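Workshop notebook – October, started 9.40

Trallgate bench, baskets and blocks. Carrying on from the last entry, where the sorting sets had come back from Flelludton and the first box was still taped shut. It's open now. Notes as I went, so they jump about a bit.

Stock figure on the sheet is 3,916 blocks across all colours. I am not counting them again. The sheet was right last time and the weights agree with it, so the number stands until somebody has a reason to doubt it.

Baskets first. Most of the woven ones are sound. The usual trouble is at the rim, where hands and sleeves catch on the cane and an end works free. I went round each one with an old nylon stocking pulled over my hand, which finds a snag quicker than looking does. Anything that caught got a strip of masking tape as a flag and went to the left end of the bench.

Repairs as before: damp cloth over the loose end, leave it, tuck it back under the next crossing with the blunt awl, trim flush on the inside. Don't trim on the outside. I did that with two of the spring lot and they were scratchy ever after. The curved snips from the Ridell drawer are much better for this than the straight ones, but they need sharpening and I've put them in the tray for it. If you borrow them, put them back in that tray and not in the drawer.

No glue on any of these. I know the spray lacquer came up again. My view hasn't changed – it goes yellow, it cracks where the rim flexes, and then the flakes end up in the bottom with the blocks. A stiff brush and a wipe is enough. The brush with the green handle sheds, so use the other one.

11.15. Washed the first batch of blocks. Lukewarm water, a few drops of washing-up liquid, not left to soak. Dried on tea towels on the rack with a gap between them. The blues and yellows were fine. The reds gave the towel a faint pink mark on the first wipe and nothing after that, same as in the note from last winter. I'd still keep the reds on their own towel. Edges next: any corner that felt sharp had a light rub with 1,000 grit, wet, three or four strokes and no more. More than that and the face goes dull at the corner and you can see it from across the room.

The old Zieliński set is a hair larger than ours and won't sit in the same tray. I spent too long finding that out with a tray that wouldn't close. Kept them apart in the shallow box, lid marked in pencil. Somebody should decide whether we keep them at all. They are nice blocks, heavier in the hand, but they are a nuisance in a mixed set.

Lunch. Heating had gone off again when I got back, bench thermometer said 18, which is all right for cane but the tape doesn't stick as well.
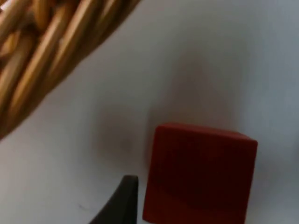 Choosing which basket goes with which blocks took most of the afternoon, mainly because I kept changing my mind. I'd been leaning towards the plain grey tubs because they wipe clean and stack. On the white tabletop, though, the red cube next to the wicker settles it for me: the tan and golden-brown of the weave is nowhere near the red, so a block left out beside the basket can't be missed. The thick plaited strands help too, as there is plenty to get hold of. The drawback is the gaps between the strands, which will hold crumbs and fluff and want brushing out every time a set comes back. I've added that to the return card.

One thing to try is a cotton liner in the bottom, loose, washable, cut generously so it doesn't ruck up. I have the end of a roll of calico that would do four or five. Not stitching it in. A stitched liner has to be unpicked to wash, and then it won't get washed.

15.30. Labels. The new card tags are too stiff to tie through the weave without forcing it, so I punched the hole further in and used the thin cotton tape. That works. Set 67 has lost its tag altogether and I've written a plain one for now. The ink on the old tags runs if the basket is put down on a damp draining board – pencil doesn't, so pencil from here on.

Swept up the cane ends and emptied the wash bowl. Towels are in the bag by the door to go home with me.

Still to do:
Snips to be sharpened.
Liners cut, one tried before the rest.
Flagged baskets at the left end of the bench, rims only, bases are fine.
Decision on the Zieliński blocks.
More masking tape, the wide one, we're on the last roll.
Second box from Flelludton not opened yet. It rattles.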